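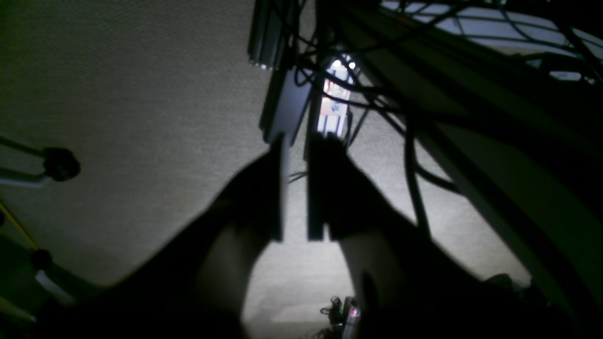

手首のカメラから見た指先とカーペット。黒いケーブルがだらーんと垂れてます

2019年1月25日(金曜日)

こんばんは。前回の更新からずいぶん空いてしまいました。正月休みにやるぞと言っていたグリッパーの整備、やっと手をつけたのでその話です。長いです。ケーブルの話が8割なので、興味のない人はいちばん下のカレーうどんのところまで飛ばしてください。

うちのアームはKumlowの中古で、去年の5月に買いました。先っぽについているグリッパーはPuveoの平行タイプ。この組み合わせで使っている人をネットで全然見かけないので、いつか検索で来る人のために型番とか書いておこうと思ったんですが、銘板のシールが前の持ち主の手ではがされていて読めません。すみません。

で、何が起きていたかというと、年末あたりから指がちゃんと閉じないんです。ちゃんと、というのは、閉じ切ったはずなのに左右のあいだに紙が1枚すっと入る。厚いものをつかむぶんには困らないんですが、うちでやらせているのは主に部品箱の仕分けで、薄いワッシャーなんかがぽろぽろ落ちるんですよ。最初はワッシャーのほうに油がついてるのかと思って、ワッシャーを洗ってました。袋ごと全部。中性洗剤で。乾かすのに新聞紙を広げて、半日つぶれました。関係なかったです。

Werkier(制御に使っているソフトです)のログを見たら、開閉の累計が3,393回。多いのか少ないのか自分では見当もつかなくて、コボリさんにメールしました。コボリコウヘイさん、前の前の記事で減速機のグリスのことを教えてくれた人です。返事は1行で「回数よりケーブル見て」でした。

それで、手首のカメラの映像をじっくり眺めてみたわけです。いちばん上の写真ですね。ふだんは指先しか気にしていないので、線がどう通っているかなんて意識していなかったんですが、まあひどい。上から垂れた太いのが何本か右のほうへぐるっと回っていて、それだけならまだしも、細いのが指と指のあいだを横切ってるんですよね。そりゃ挟むわ! と声が出ました。夜の11時に。

というわけで、まずはケーブルの引き直しからやりました。以下、自分用のメモも兼ねて。

電源を落とす前に、アームを腰の高さくらいまで下げて、手首が真下を向く姿勢にしておきます。私は前に、高い位置のまま電源を切ってしまって、脚立の上で工具を落としながら作業したことがあるので、ここは絶対に忘れたくない。姿勢はWerkierに「整備」という名前で登録しました。呼び出せば一発です。なんで去年やっておかなかったのか。

電源を切ったらコンセントも抜いて、しばらく放置。このあいだにお茶をいれます。

次に結束バンドを全部切ります。全部です。「ここは大丈夫そうだから残そう」をやると、あとでそこだけ引っぱられて、結局切ることになります(なりました)。切る前にマスキングテープを巻いて番号を書いておくと戻すときに迷いません。私は途中で6番を2本作ってしまい、どっちがどっちだか分からなくなって、コネクターの形で見分けました。形が違っていてよかったです。同じ形だったらと思うとちょっと怖い。

ニッパーは先の細いものを。刃の背をケーブル側に向けて、バンドの頭のところを切ります。真ん中を切ろうとすると被覆までいきそうになるので。

引き直しの方針は簡単で、「指より下に行くものをなくす」。これだけです。手首から出た線をいったん上に持ち上げて、アルミのフレームの溝に沿わせてから横に逃がす。溝に入るタイプのクリップがヒグチの店頭にあるとコボリさんに聞いて、土曜の朝から買いに行きました。ヒグチは駅から歩くと遠いんですが、2階のばら売りの棚が好きで、行くと必ず余計なものを買います。この日の会計は1,453円。クリップと、スパイラルチューブと、あと何に使うか決まっていない小さいローレットつまみ。つまみ、かわいくないですか。黒くて丸くて、ふちがぎざぎざしていて。

スパイラルチューブは巻きすぎないのがコツでした。最初、うれしくなって手首の根元から端まできっちり巻いたんです。見た目はすごくきれい。でも手首を回してみたら束が硬くて曲がらず、反発で変なところがふくらみました。結局、半分くらいほどいて、曲がるところは素のまま残しています。見た目は落ちますが動きは素直です。

たるみの量はずいぶん悩みました。少ないと回したときに突っぱるし、多いとまた垂れてくる。手で手首をゆっくり回して、いちばん遠いところで指1本ぶんの余裕が残るくらいにしたら、測ってみるとクリップから手首の入口まで203ミリでした。うちの取り付けだとこの長さ、というだけなので、真似するときは自分のところで回してみてくださいね。

さて、ケーブルが片づいたところで、やっと指です。

指は黒くて平たい板が左右に1枚ずつ。六角ボルトで留まっています。外す前に左右の印をつけること。見た目がそっくりなので入れ替えても付くことは付くんですが、使っているうちに当たりがついているらしく、逆にすると微妙に合いません。これもコボリさん情報です。私は印を油性ペンで書いたあと、アルコールで拭き掃除をして印を消すという、たいへん私らしいことをしました。幸い、片方の根元に小さい傷があって、外すときに「左に傷があるなあ」と思ったのを覚えていたので助かりました。

外した指の根元には、細かい糸くずみたいなものが詰まっていました。灰色の。はい、カーペットです。作業部屋の床がグレーのカーペットのままなんですよね。床に置いたものを拾わせる練習をさんざんやったので、そのとき吸い寄せたんだと思います。竹串でほじって、エアダスターで飛ばして、最後に綿棒。綿棒の綿がまた残るので、目の細かい布のほうがよかったかもしれない。次は布でやります。

スライドの部分は古い油をふき取って、新しいグリスをほんの少し。米粒くらいを左右に置いて、手で何度か開け閉めしてなじませます。はみ出したぶんは必ず取る。残しておくとまた糸くずを集めるので。

組み直すときは、指を軽く閉じた状態でボルトを仮留めして、あいだに薄いコピー用紙を挟み、左右の面がぴたっと合うところを探してから本締めしました。片方を締めるともう片方がずれるので、少しずつ交互に。ここがいちばん時間かかったかな。老眼がつらい。ヘッドライトをつけたら自分の影がなくなってだいぶ楽になりました。部屋の照明だけだと、手首の下がどうしても暗いんです。

電源を戻して、低速で空の開閉をまず10回。それから「整備」の姿勢のまま手首を右いっぱい、左いっぱいに回して、ケーブルがどこにも触らないのを横からのぞいて確認。しゃがんでのぞくと膝が鳴ります。

そのあと原点の取り直しをしたんですが、ここで一回つまずきました。Werkierで原点を取り直しても、閉じた位置の数字が前の値のままなんです。電源を入れ直しても変わらない。故障させたかとちょっと青くなりまして、夜中だったけれどトゥさん(Man-lok Tuさん、Werkierの掲示板でよく答えてくれる人)に聞いたら、すぐ返事が来ました。設定画面の「保存」のほかに「本体へ書き込み」というのがあって、両方押さないといけないと。あった。画面のいちばん下に、スクロールしないと見えないところにあった。トゥさんも最初の週に同じことをやったそうです。ちょっと元気が出ました。

書き込んだら数字も変わって、コピー用紙のテストは合格。閉じた指に挟んで引っぱると、ちゃんと抵抗があって抜けません。うれしくて領収書でもやり、ふせんでもやり、年賀状でもやりました。例のワッシャー(とてもきれい)も、今のところ落とさずに箱まで運んでくれています。

まだ気になっているのは、ケーブルの束が上のクリップのところで少しきしむこと。キュッと小さく鳴るんですよね。チューブとクリップが擦れているんだと思うので、間にフェルトでもかませてみるつもりです。あとカーペット。せめてアームの下だけでも板を敷こうかと、ホームセンターのチラシを見ながら考えています。丸洗いできるマットのほうがいいのかな。おすすめがあったらコメントで教えてください!

点検は、これからは月に一回、ケーブルがたるんでいないかと、指の根元に糸くずがないかだけ見ることにしました。グリスは半年おき。カレンダーにもう書いてあります。忘れそうだけど。

カレーうどんの話。ヒグチの帰りに、線路沿いの店に初めて入りました。前から気になっていたところです。汁がすごくもったりしていて、油揚げが大きいのが2枚のっていて、最後にご飯を少し入れてくれます。白い服で行った私が悪いんですが、紙エプロンをもらってもなお袖にはねました。ワッシャー用の中性洗剤で洗ったら落ちました。

次回はたぶんマットか、フェルトの話です。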